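会社案内
トップ ＞ 会社案内 ＞ スクルテントについて

スクルテントについて

スクルテント（Skultent）は、紙資料および写真資料の保存容器の設計と製作、収蔵環境の測定、状態調査を行う会社です。主な取引先は図書館、公文書館、大学の資料室、企業の史料部門、寺社、個人の所蔵家です。美術品の輸送、修復済み作品の売買、鑑定、評価額の算定は行っていません。

社名は創業時の製図室で使われていた箱の型番に由来します。当時の型番台帳は残っていますが、命名の規則は途中で三度変わっており、現行の型番とは対応しません。旧型番でのご注文には、台帳を照合したうえで現行品番をお知らせします。

事業の範囲

当社の業務は次の区分で受け付けています。

保存容器の設計および製作
中性紙板およびアルカリ性紙板による箱、帙、フォルダー、封筒、巻子用の太巻芯、地図用の平箱を製作します。既製寸法のほか、資料一点ごとの採寸による個別製作に対応します。桐箱、漆塗りの箱、金属製の保管庫は製作範囲に含みません。

状態調査
資料群の破損、劣化、変形、生物被害の痕跡を記録し、処置の優先度を付けて報告します。全点調査と抽出調査があり、抽出の方法は調査前に書面で合意します。

収蔵環境の測定
温度、相対湿度、照度、紫外線量を記録します。空気質については検知剤による簡易測定までを社内で行い、成分分析が必要な場合は外部の分析機関に委託します。

クリーニングと簡易処置
乾式クリーニング、金属製留め具の除去、破れの仮留めを行います。水を使う処置、漂白、裏打ち、脱酸処理は当社では行いません。ご希望の場合は修復工房をご案内しますが、契約はお客様と工房の間で結んでいただきます。

沿革

当社は製図用品の箱を作る工房として始まりました。図面を平らに保管する浅い箱を納めていた設計事務所が閉鎖されることになり、図面一式の整理と移管を引き受けたことが、保存容器に業務を移すきっかけになっています。このとき採寸した図面の控えは、現在も平箱の標準寸法を決める際の基礎資料として参照しています。

その後、写真乾板用の四方折り包材と縦置き箱を製品に加えました。乾板は重量があり、底板の接着だけでは荷重に耐えない場合があります。初期の製品では底の角が開く不具合が生じたため、底面を二重にして荷重を側板に逃がす構造に改めました。この構造は乾板用の全型番に引き継がれています。

環境測定の業務は、納品した箱の蓋が反るという問い合わせを調べる過程で始まりました。紙板の目の方向、保管棚の通気、空調の運転時間を順に確認し、原因は夜間の空調停止に伴う湿度の変動と判断しました。調査に使った記録用紙の書式が、現在の測定報告書の原型です。

キャスロー（Caslow）に工房を移した際、裁断、組立、試験、調査の各部門を同じ建物に集めました。移転前は試験を別棟で行っており、試験片の運搬中に湿度条件が変わる問題がありました。

組織

代表　エリーザ・サラ
製図と型紙の設計を担当したのち、現職に就いています。個別製作のうち、寸法または重量が標準範囲を超えるものは、現在も代表が設計図を確認します。

設計・製作部　責任者　ブルネッロ・ペッレグリーニ
採寸、型紙作成、裁断、罫線加工、組立を所管します。納期に関するお問い合わせもこの部門で受け付けます。

材料試験室　責任者　ライムテ・ラウル
入荷した紙板、接着剤、布、紐、封かん材の受入試験と、製品の抜取試験を所管します。出荷の可否は試験室が判定し、製作部は判定を変更できません。

調査部　責任者　ピエリーナ・デ・ルーカ
状態調査と環境測定を所管します。現地作業の日程調整、入館手続き、機材の搬入計画もこの部門が行います。

文書管理　マリクルス・トバール
契約書、調査記録、型紙原本、試験成績書の保管と閲覧対応を担当します。過去の納品物と同じ型での追加製作をご希望の場合は、こちらで記録を照会します。

常勤の従業員に加え、大規模な調査では調査補助員を期間契約で配置します。補助員には事前に資料の取り扱い、記録票の記入、用語の統一について社内研修を行い、所定の確認を終えるまで原資料に触れる作業には就かせません。

材料について

主材料はゲルトデール（Geltdale）の名称で登録している紙板です。当社の仕様に基づいて抄造を委託しており、一般の流通経路では販売していません。化学パルプを原料とし、リグニンを多く含む機械パルプおよび古紙は配合しません。填料として炭酸カルシウムを加え、アルカリ残留物を確保しています。サイズ剤は中性域で定着するものを指定しています。

色は生成り、灰、濃紺の区分があります。濃紺は水や溶剤に触れると色移りの可能性があるため、内張りには用いません。灰は外装と内装の両方に使いますが、写真資料に直接触れる部分にはアルカリ残留物を含まない別仕様の紙を使います。ジアゾ式複写図や青写真など、アルカリに反応して退色するおそれのある資料についても同様です。ご注文の際に資料の技法が不明な場合は、その旨を採寸票の備考欄に記入してください。

紙板には抄造時の繊維の向きがあり、湿度の変化に対する伸縮は目の方向と直角の方向で大きくなります。箱の蓋は長辺に目を合わせることを原則としています。極端に細長い箱では例外を設け、設計図に目の方向を矢印で示します。

接着剤は、組立にエチレン・酢酸ビニル系のエマルジョン、資料に近い部分に小麦デンプン糊またはメチルセルロースを使い分けます。エマルジョンを用いた製品は、換気した棚で所定の時間を置いてから箱詰めします。感圧式の粘着テープは、輸送用の外装を除いて使用しません。

紐は無漂白の綿、留め具は木綿紐と紙芯による掛け留めを標準としています。面ファスナー、磁石、金属鋲のご要望もありますが、標準品には採用していません。磁石付きの蓋は、近接して保管される磁気媒体への影響を所蔵機関側で確認済みの場合に限り、個別に検討します。

受入試験と出荷検査

当社の検査手順はテスタ（Testa）という社内規格にまとめてあります。規格書は試験室が管理し、改訂は毎年四月に行います。改訂の要旨は継続契約のお客様に送付しています。

受入試験では、ロットごとに次の項目を確認します。
・冷水抽出による水素イオン濃度指数
・アルカリ残留物の量
・リグニンの呈色反応
・厚さと坪量
・折り曲げ部の割れ
・湿潤時および乾燥時の摩擦による色移り

試験片はロットの最初、中央、最後の束から採取します。採取位置は束の端から離し、輸送時に外気や水分に触れた可能性のある部分を避けます。試験片は一定の温湿度に調整した室内に置き、質量の変化が収まった段階で測定に移ります。

不合格となったロットは返品します。項目が厚さのみで、化学的な性質に問題がない場合は、資料に触れない緩衝材や寸法見本に転用することがあります。転用した材料には識別の印を付け、製品用の棚には戻しません。

写真資料用の紙については、包材が写真画像に与える影響を調べる活性度試験を外部機関に依頼しています。試験成績書の写しは、該当するロット番号をお知らせいただければ発行します。

出荷検査では、外形寸法、内形寸法、角の直角度、蓋の開閉、接着部の剥がれ、内部の異物を確認します。抜取数は製作数に応じて定めています。個別製作品は全数を検査します。

採寸と設計

個別製作の精度は採寸に左右されます。お客様に採寸していただく場合は、当社の採寸票を使用してください。高さ、幅、厚さをそれぞれ複数箇所で測り、最大値を記入します。製本された資料では、背と小口で厚さが異なることが多く、背の厚さだけを記入すると蓋が閉まらない原因になります。留め具、題簽の浮き、反りも寸法に含めます。

金属製の定規や巻尺を資料に当てることは避け、紙製の測定帯または専用の測定箱を使ってください。測定帯は採寸票に同封しています。測定帯は湿気で伸びるため、使い回さずに更新してください。

当社が採寸する場合は、閲覧室または作業室の机を一台お借りします。机の高さに指定はありませんが、資料を開かずに置ける広さと、筆記用具を置く場所を資料から離せる余裕が必要です。鉛筆以外の筆記用具は持ち込みません。

採寸値には資料の種類に応じた余裕寸法を加えます。余裕が小さすぎると出し入れの際に表紙の縁が擦れ、大きすぎると箱の中で資料が動きます。革装丁で表面が粉状に劣化しているものは、出し入れの方向を変えた前開きの構造とし、擦れる面を減らします。

標準の箱で収納できる長辺の上限は135センチメートルです。これを超えるものは分割できる構造とするか、巻いた状態での保管を提案します。巻く場合の芯の径は、紙の厚さ、彩色層の有無、過去に折られていたかどうかで決めます。

設計図は平面図と展開図で構成し、必要に応じて完成時の立体図を添付します。立体図は寸法の確定には用いません。承認の対象は平面図の数値です。図面の縮尺は用紙に合わせて変わるため、印刷した図面から寸法を読み取らないでください。

製作の工程

承認された設計図から型紙を起こし、裁断、罫線加工、組立の順に進めます。罫線は紙板の厚さに合わせて溝の幅を選びます。幅が狭いと折り曲げ部の外側が割れ、広いと角が丸くなり内寸に誤差が出ます。寒い時期は紙板が乾いて割れやすくなるため、加工前の調湿時間を延ばしています。

裁断後の部材には、品番、目の方向、表裏を鉛筆で記します。記入位置は接着によって隠れる部分に限ります。部材は資料単位で束ね、組立が終わるまでほかの資料の部材と混ぜません。

組立は一人の担当者が最初から最後まで行います。帙のように布を貼る製品では、布の張り方に個人差が出るため、同じシリーズの資料には同じ担当者を割り当てます。途中で交代する場合は、見本を一点作り、先の担当者と突き合わせてから続きに入ります。

完成した箱には、品番と製作年月を記した紙片を底の内側に貼ります。所蔵機関の請求記号や登録番号を外側に表示する場合は、表示位置を図面上で指定してください。ラベルの印字は顔料系のものを用い、貼付にはデンプン糊を使います。 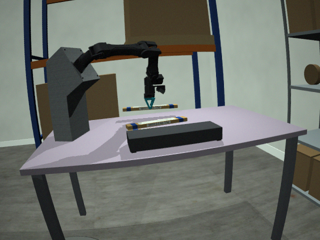

状態調査の方法

状態調査は、予備調査、本調査、集計、報告の順に行います。予備調査では書庫の配置、棚の材質、資料の排架順、目録の有無を確認し、本調査に必要な人数と日数を見積もります。目録がない場合でも調査は可能ですが、棚番号と棚内の順番による仮番号を付けるため、調査中の資料の移動は控えていただきます。

記録票の項目は次のとおりです。
・形態（冊子、一枚物、巻物、折本、綴り、写真、その他）
・支持体と記録材料
・製本または留め具の構造
・破れ、欠損、折れ、変形
・変色、染み、水損の痕跡
・虫損、かびの痕跡
・既存の修理
・現在の容器
・開閉時の可動範囲
・処置の優先度

破損の程度は段階で評価します。段階の境界は調査者によってずれやすいため、初日の午前中は全員で同じ資料を評価し、差が出た項目について基準を合わせます。調査期間が長い場合は、中間の日にもう一度同じ作業を行います。

かびが見られる資料については、活性の有無を目視だけで断定しません。該当資料を区分して記録し、所蔵機関と協議のうえで取り扱いを決めます。防護具を着用していない者は、区分した資料の作業に加わりません。

直近の大規模調査は、ある地方史料室の土地台帳と附属図面を対象としたもので、記録した点数は2362点を超えます。このうち大半は簡素な封筒への入れ替えで足りると報告しました。個別の箱を提案したのは71点です。容器の製作を前提に調査を受託した場合でも、不要な容器の提案は行いません。

収蔵環境の測定

測定器は、棚の上段と下段、外壁に接する側、空調の吹出口から離れた位置を基本として設置します。書庫の中央に一台だけを置く測定は、局所的な湿度差を見落とすため、お引き受けしていません。すでに所蔵機関で記録計を運用している場合は、同じ位置に当社の測定器を並べて置き、指示値の差を確認します。

測定期間は季節の変化を含むことが望ましく、標準の契約は通年です。短期の測定では、測定した期間の状態のみを報告し、年間の傾向については推定を記載しません。

報告書には、平均値のほかに日内の変動幅、急激な変化の発生時刻、データの欠落した期間を記します。欠落した期間を補間した値は図に含めません。清掃、展示替え、停電、空調の点検など、環境に影響する出来事があった場合は、日誌にご記入ください。日誌の様式は測定器の設置時にお渡しします。

空調の設定変更については、資料保存の観点からの所見を述べるにとどめます。機器の選定、配管、運転制御に関する設計は当社の業務に含まれません。

計測器の管理

温湿度の測定器は、出荷前と回収後の二回、基準器と比較します。飽和塩溶液による湿度の確認も併せて行い、許容差を超えたものは使用を停止します。回収後の比較で許容差を超えていた場合は、その測定器の記録をさかのぼって点検し、結果を報告書に明記します。

試験室の電子天秤、厚さ計、水素イオン濃度計にも個別の管理票があります。管理票には校正の記録、修理の履歴、担当者の署名を残します。裁断機の直角度は製作部が毎朝の始業時に確認し、刃の交換後にも確認します。

記録と情報の管理

採寸票、設計図、型紙、調査記録票は、案件番号ごとに保管します。型紙の原本は平置きとし、折り目を付けません。追加製作の際は原本から写しを取り、原本を現場に出さない運用としています。

調査記録には、所蔵資料の内容や保管場所に関する情報が含まれます。閲覧できる従業員を案件ごとに定め、外部への公開は所蔵機関の書面による承認を得た場合に限ります。研究発表や教育目的での利用についても同じ扱いです。個人名を含む文書を調査する場合、記録票には資料番号のみを記し、内容は転記しません。

電子データは検索に使い、紙の記録票を正本とします。両者に相違がある場合は紙の記載を確認し、訂正の日付と担当者を残します。鉛筆で記入した記録票の訂正は、消さずに線を引いて行います。

研修の受け入れ

図書館および文書館の職員を対象に、容器製作と採寸の研修を実施しています。内容は、中性紙封筒の選び方、四方折り包材の製作、簡単な蓋付き箱の製作、採寸票の記入、乾式クリーニングの基本です。研修で扱う資料は当社の教材用資料に限り、所蔵資料の持ち込みは受け付けていません。

カッターナイフを使用する課題があるため、袖口の広い衣服は避けてください。定規、骨べら、カッティングマットは当社で用意します。左利き用の道具が必要な方は申込時にお知らせください。修了証は発行しますが、資格を証明するものではありません。

見学は取引の有無を問わず受け付けています。試験室は温湿度の調整中に入室できないことがあり、その場合は窓越しの見学となります。撮影は、お客様の資料および図面を扱っている区画ではご遠慮ください。

受託の条件

見積は無料です。ただし、予備調査に出張を伴う場合は、交通費と作業費を申し受けます。見積書には材料費、設計費、製作費、送料を分けて記載します。数量による単価の変更は、同じ寸法の製品に限って適用します。寸法の異なる箱をまとめてご注文いただいた場合、設計費は型ごとに発生します。

設計図の承認後に寸法を変更される場合は、裁断の前であれば設計費のみを追加し、裁断後は材料費を含めて再計算します。採寸票の記入に誤りがあった場合も同じです。当社の採寸または製作に誤りがあった場合は、当社の負担で作り直します。

資料そのものをお預かりする場合は、受領時に点数と状態を双方で確認し、預り証を発行します。保険の付保は所蔵者に手配していただきます。搬送中の事故に関する責任の範囲は、運送業者との契約によります。

納品後の容器については、保管棚の条件によって交換の時期が変わるため、一律の耐用年数を示していません。蓋の緩み、底板のたわみ、表面の変色が見られた場合は、品番を添えてご連絡ください。底の紙片が読み取れないときは、外形寸法と納品先の名称から記録を照会します。

不具合の報告について

製品に不具合があった場合は、現物の写真と、箱を置いていた棚の位置をお送りください。可能であれば、同じ棚にある別の箱の状態も併せてお知らせください。単独の不具合か、ロットに共通する不具合かを判断する材料になります。

受け付けた不具合は試験室が原因を調べ、処置とともに記録します。同じロットの納品先に影響が及ぶと判断した場合は、不具合の報告がない納品先にも連絡します。過去には、綿紐の染料を含む糸が混入したロットがあり、該当する製品の紐を全数交換しました。以後、紐についても色移りの試験を受入項目に加えています。

採用について

現在募集している職種は、製作部の組立担当と調査部の調査員です。製作部の応募に経験は問いません。選考では、当社の型紙を用いて蓋付きの箱を一点製作していただきます。評価するのは寸法の再現と手順の記録で、作業の速さは評価に含めません。

調査員の応募には、資料整理または資料保存に関する実務の経験が必要です。調査は遠隔地で長期に及ぶことがあり、埃やかびのある環境での作業を含みます。呼吸器の疾患がある方は、事前にご相談ください。

お問い合わせ

製品の寸法と納期　設計・製作部
試験成績書の発行　材料試験室
調査および環境測定　調査部
過去の納品記録の照会　文書管理

お問い合わせの際は、資料の種類、おおよその点数、現在の保管状態をお知らせください。写真を添付される場合は、資料の横に紙製の測定帯を置いて撮影してください。ご返信には、図面の確認が必要な内容で数日をいただきます。

関連ページ
製品一覧
採寸票の記入方法
テスタ規格の改訂要旨
研修の日程と申込
個人情報の取り扱い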